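3.2 Workspace rules

The bench layout was fixed before any trial was logged. Following the Ramness guide as revised by Mughal and Furnival, each arm kept its own base position and shared objects were placed where either gripper could approach.

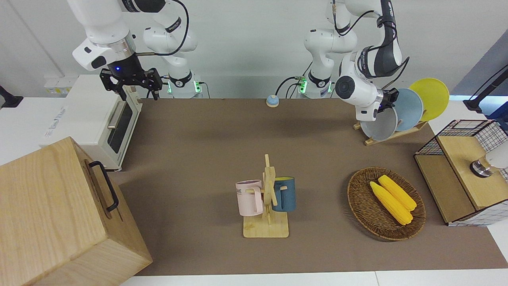 Operators stayed outside the table edge while the arms were powered. Speed near crockery was capped at 40 per cent of the programmed value, and a trial was void if a hand crossed the edge. Of 1,507 trials, 6 were voided under this rule.

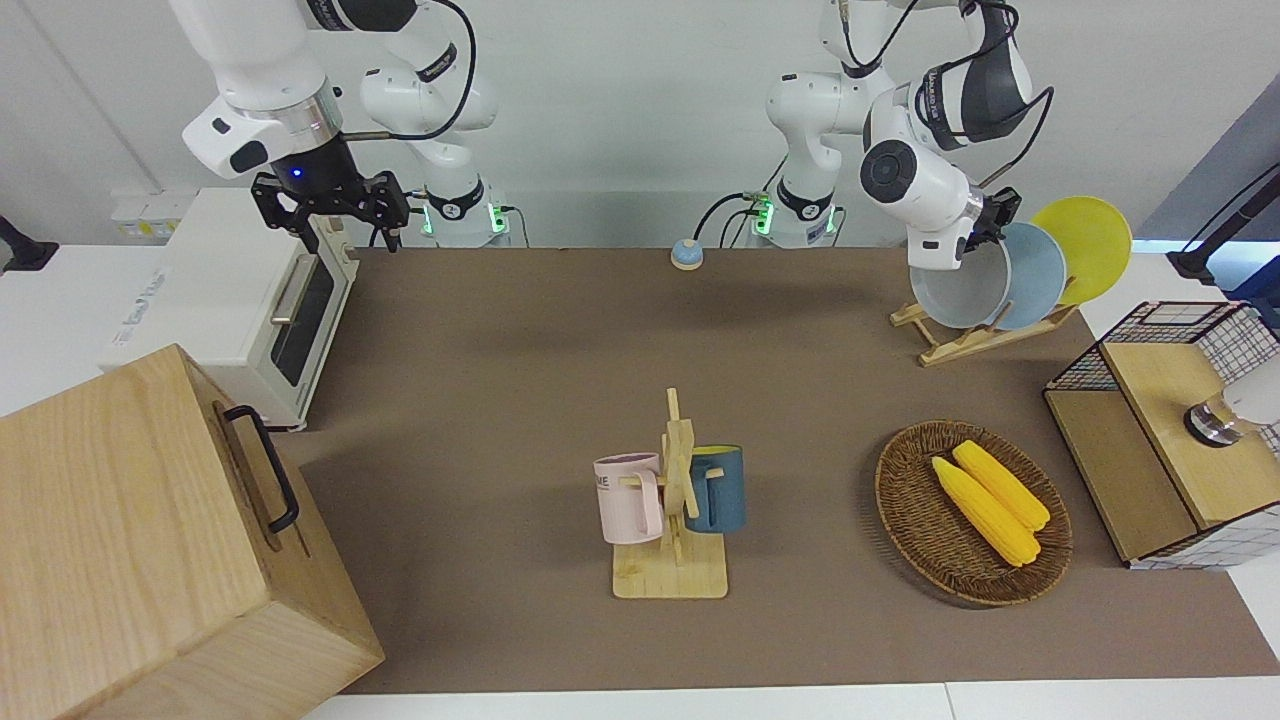 Figure 2. Left gripper at the rim of a bowl in the dish rack.

Plates were handled one at a time. The guide asks that a second camera cover the rack, as the arms can block the first view. 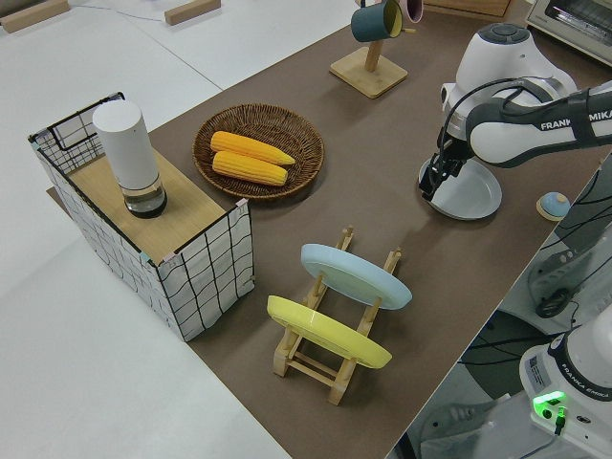

Figure 3. Gripper above a light grey plate lying flat on the mat; two plates upright in the rack.

Logs were checked after every 200 trials.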